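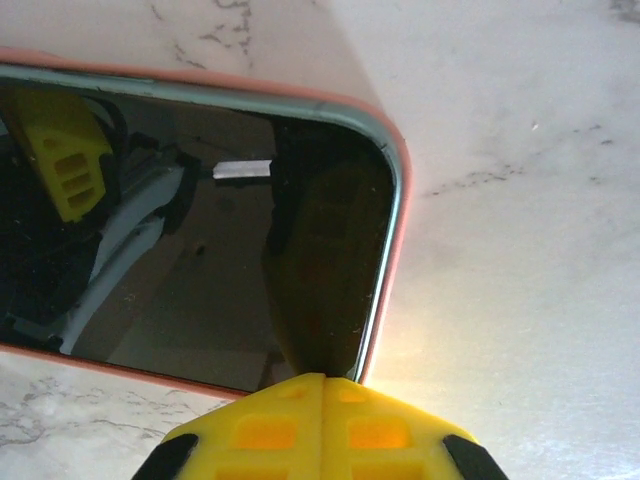 *1 min read*

I've been trying to teach an arm to pick a phone up off the worktop, and most of what I learnt is plain kitchen-table stuff, so here are my tips if you're having a go too.

**Dust the glass first.** A dark screen is a mirror! My gripper shows up in it bright yellow, and our first model kept reaching for its own reflection. Specks and smudges muddle things further, so keep a dry cloth handy.

**Leave the case on.** A coloured rim against pale marble gives the model an edge to find. With the pink case on, the Gerura arm managed 211 lifts out of 255 tries. Bare phone, same number of tries - 49. I did both sets in July and was quite startled.

**Mind your lamps.** Warm glare on marble bleaches out the veining, and the rim glows along with it. I turn the lamp away for half the runs and leave it for the rest (the model needs to see both).

**Come in from the long edge.** Fingers shut, touch the side lightly, then back off and open. Going straight down just skates on the glass.

Next up is a tea towel, heaven help me.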